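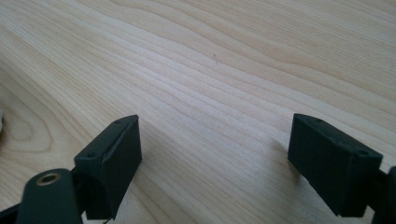

Consejos para bebidas frías en casa: hielo, jarabe y borde de sal

En mi cocina de Cumcombe preparamos muchas limonadas y aguas frescas cuando llega julio, y con los años he apuntado las cosas que me funcionan. El español no es mi primera lengua, así que pido paciencia con alguna palabra.

El jarabe

Para el jarabe simple pongo 500 gramos de azúcar en 500 mililitros de agua. Caliento a fuego bajo hasta que el líquido queda transparente y lo retiro antes de que hierva fuerte. Si quiere usted darle sabor con menta o jengibre, póngalo cuando la olla ya está fuera del fuego y déjelo reposar con tapa. Después se cuela y se guarda en una botella de cristal en la nevera. Yo escribo en la botella el día en que lo hice, con un lápiz de cera. Si se pone turbio, se tira.

El hielo

El hielo toma los olores del congelador con mucha facilidad. Guardo los cubitos en una bolsa cerrada, lejos del pescado y de la cebolla. Para una jarra grande es mejor el cubo grande, que se derrite más despacio. Los moldes Plikitz que tengo hacen ocho cubos cada uno y son suficientes para una tarde de visitas.

También congelo el zumo de limón que me sobra. Una bebida enfriada con cubos de limón no pierde su sabor, aunque conviene probarla antes de poner más azúcar.

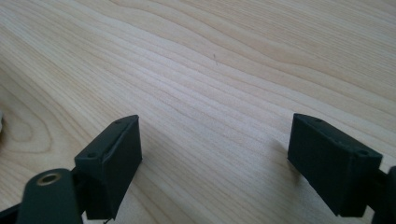 El borde del vaso

Pase un trozo de lima solamente por la parte de fuera del borde. Luego gire el vaso, inclinado, sobre un plato con sal gruesa — la sal fina queda demasiado fuerte — y déjelo secar unos minutos. Mi vecina Hjørdis Lindqvist mezcla la sal con ralladura de naranja y un poco de chile. A mí me gusta más con azúcar moreno para las bebidas de piña.

Las hierbas

La menta y la albahaca se conservan bien con los tallos en agua, como unas flores. La menta va a la nevera, con una bolsa floja por encima. La albahaca no, porque las hojas se ponen negras con el frío. Antes de servir, dé a las hojas una palmada entre las manos; si se machacan mucho, amargan.

Las jarras con olor

Llénelas de agua tibia con una cucharada de bicarbonato y espere 90 minutos. Se aclaran bien y se dejan boca abajo, sin tapa, hasta el día siguiente.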